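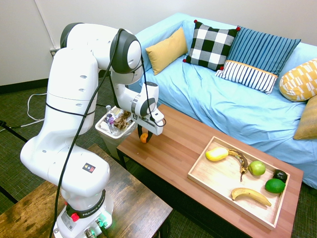 A reader on my last post asked why anyone would keep fruit in the living room, when the kitchen is where people go if they're hungry. In our house that isn't how it works. The kitchen bowl sat behind the toaster and I threw out soft lemons every Friday. People here eat where they sit.

So the fruit moved to the coffee table. It's on a light wooden tray with raised edges. I had a ceramic bowl from Kaltbridge before that, but whatever was at the bottom got forgotten. On a tray everything is one layer deep and you can see what needs eating.

The trash bin moved too. It's a small white plastic one with a bag in it, and it used to live by the front door. Peels were ending up on the arm of the sofa, so now the bin stays near the table. It fills up fast with bottles and wrappers as well, and I'm supposed to empty it every 2 days. I don't always.

The tray goes at the far end, by itself. The rest of the table stays bare so there's room for plates or a laptop. Apple, lemon, lime and banana are on there at the moment, and the little oranges go quickest. I don't put out more than will get eaten in 7 days.

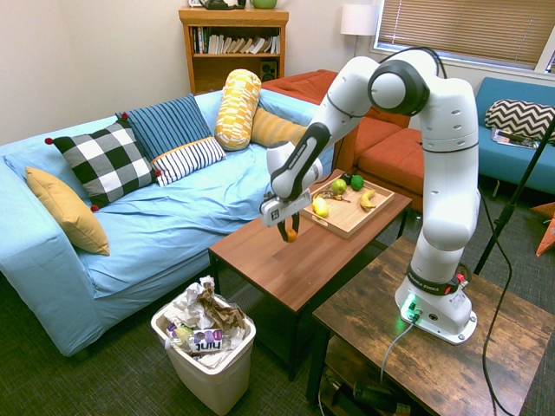
What I'd still like to change

The sofa cover. It's pale blue and it never stays smooth, and citrus juice is not kind to it. Delaunay has a heavier one that I keep looking at, but I want to see it in a store first.

I also want a lid for the bin, because banana peels start to smell by the second day. The Bultis one I tried was too wide for the rim and went back. If you know of a small lid that fits over a bag, leave a comment.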